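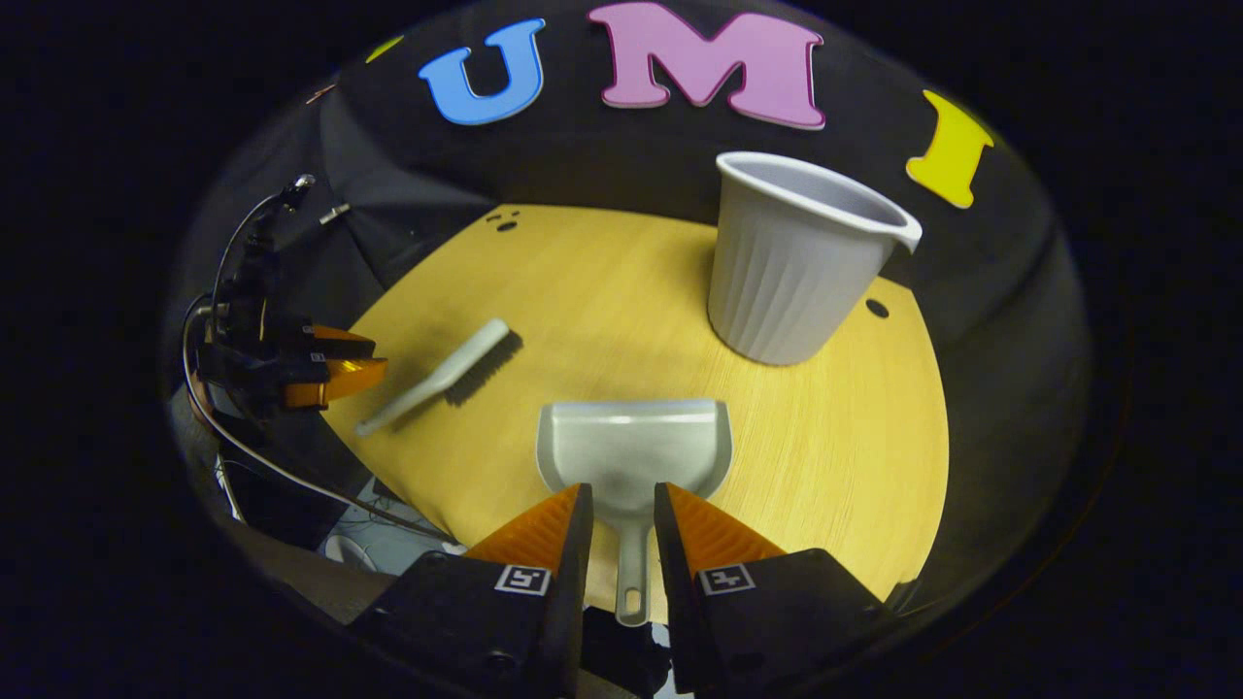
Rechercher un produit, une recette, une référence
Dernière mise à jour : juin
Par Mawuli Gyamfi, juin

Four à sole Lenov 507 : la fiche complète

On l'attendait depuis un moment à l'atelier, et il est enfin au catalogue ! Le Lenov 507 est un four à sole électrique pensé pour les petites boulangeries, les biscuiteries et les boutiques qui cuisent devant leurs clients. Deux étages indépendants, une sole en pierre réfractaire par étage, et une commande séparée pour la voûte et pour la sole (ceux qui font des cookies le matin et des pains spéciaux l'après-midi comprendront tout de suite l'intérêt).

La cuisson

Chaque étage reçoit deux plaques de format boulanger, soit jusqu'à 20 gros cookies par plaque si vous les façonnez un peu serrés. La chaleur de sole saisit bien le dessous et laisse le cœur moelleux, avec ce petit bord craquant que les clients réclament. Iker Cuesta, qui a fait les essais avec moi, a passé une journée entière sur des sablés au beurre, puis sur des brioches, et il a fini par enfourner des pizzas pour le plaisir — elles étaient superbes.

L'appareil à buée est de série à l'étage du bas. À l'étage du haut, il est en option et se commande avec le four : on ne peut pas l'ajouter après coup.

La commande

Le boîtier Flultier garde en mémoire vos programmes, avec départ différé. Réglez la mise en chauffe à 4 h et le four est prêt quand vous arrivez. L'écran se lit de loin, les touches acceptent les doigts farineux, et le menu est en français. Seul petit regret de mon côté : la sonnerie de fin de cuisson est timide, surtout à côté d'un pétrin qui tourne.

Installation

Il faut une alimentation triphasée et une évacuation vers la hotte. Le four est livré en deux parties, à assembler sur place, et passe donc par une porte de boutique ordinaire. Mesurez quand même vos couloirs ! Le socle à roulettes Bajpai est compatible, tout comme l'étuve du même fabricant, qui se glisse dessous.

Prix et disponibilité

Four Lenov 507, deux étages : 2 832 € HT, hors pose
Buée à l'étage du haut : sur devis
Socle Bajpai : vendu séparément
Pelle d'enfournement : fournie

Pour une démonstration, écrivez à Ostap Savchuk au comptoir professionnel. Venez avec votre propre pâte, on la cuira ensemble et vous repartirez avec la fournée.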